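Satellite hunting from the backyard, part 4

Feb 23, 2019

I finally got a clear night after most of a month of cloud. I drove out past Tenodville, where the sky to the north is dark enough to be worth the gas, and set up on the shoulder of the old Gittins road.

The plan was to catch a spent rocket stage I have been following since December. It tumbles, so it flashes as it crosses the sky, and I wanted to time the flashes again to see if the tumble had slowed. My first set of timings gave a flash every 4 seconds. This time I got a little under that, but my thumb on the stopwatch is not that good, and I would not build anything on the difference.

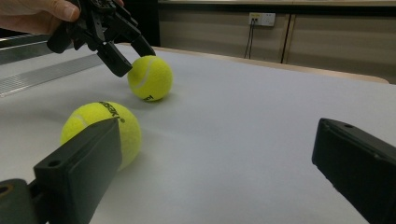 Two tennis balls and the black grippers.

The pass came up out of the northwest two minutes later than the prediction. My orbital elements were several days old, and a stage that low gets dragged around a lot. Old elements are fine for something up high. For anything near the bottom of its orbit I should download a new set the same afternoon, and I keep forgetting to.

I lost it going into the Earth's shadow, maybe two thirds of the way across. I logged 3 good flashes before that and a couple I wasn't sure of, which I left out. The log now has 775 entries going back to when I started with binoculars on the apartment roof in Cirkmont.
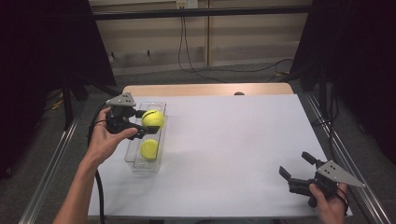 Tumbling is the part people ask me about most. A stage that has been shut down has nothing left to hold it steady, so leftover fuel venting or a bump at separation can set it turning end over end. Picture a long, narrow tray with a ball at one end, flipped end over end with the weight up at that end. It would turn around a point closer to the ball than to the middle. A stage with a heavy engine at one end does the same.

I also tried the Tramard mount again. It tracks fine near the horizon and slips when pointed high. I tightened the clutch and it still slips. I may go back to the plain tripod.

Next good pass is in some 3 weeks, low in the south.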